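Search products, kits and spares
Search Go

Stivo Peg and Cube Set, club edition

683 shares · 4 comments

If you run a robotics club, you will know the moment when a new group has finished waving the arm about and wants something proper to do with it. We made the Stivo set for that moment. It comes with a grey cube with a round hole in its top and an orange peg to go in it, and that's very nearly the whole product (there is a booklet too, which we are rather proud of!).

The task sounds like nothing at all: pick up the peg, put it in the hole, let go, take it out again. Our own club at Orosholm has been at it since April, and the students still argue happily over the best height to start from. 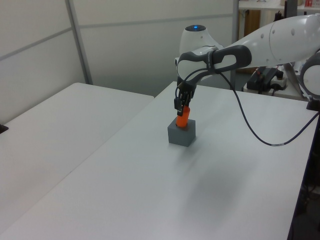
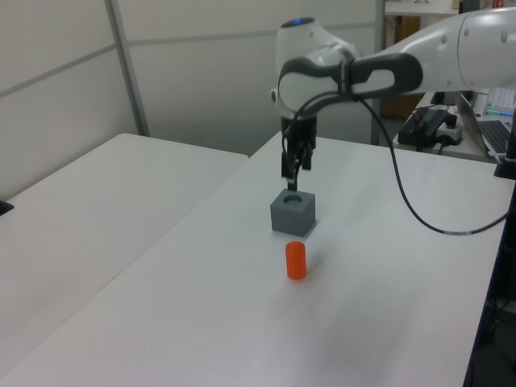
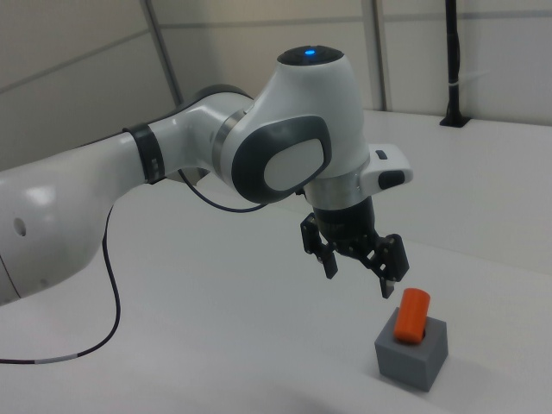 Peg and cube on the bench with a two-finger gripper, Orosholm club.

The booklet has 30 short exercises, beginning with moving the arm by hand and working up to a timed round under the Lukoševičius rules, which many of you will know from the schools' cup at Gitville. Do let beginners spend a good long while on the early pages, even if the older ones are itching to get the stopwatch out. The peg is bright enough to find from across a room, and it stands up on its flat end, so you can start it from the table or from the cube as you please.

Club set: £70, with one cube, one peg and the booklet. Class pack: £595, with ten of everything and a lidded box. Arm and gripper not included. Spare pegs are sold singly, as they do roll under cupboards.

Page updated 31/07/2025

Comments (4)

gearbox_gran: Bought one for our after-school lot and they love it. Could we have a second colour of peg please?

Stivo shop: Thank you! Blue is on the list for next term.

tallpaul: Is the booklet sold on its own? We've got through almost 30 photocopies.

northclub: Exercise 12 had us stuck for two whole meetings. Great fun though.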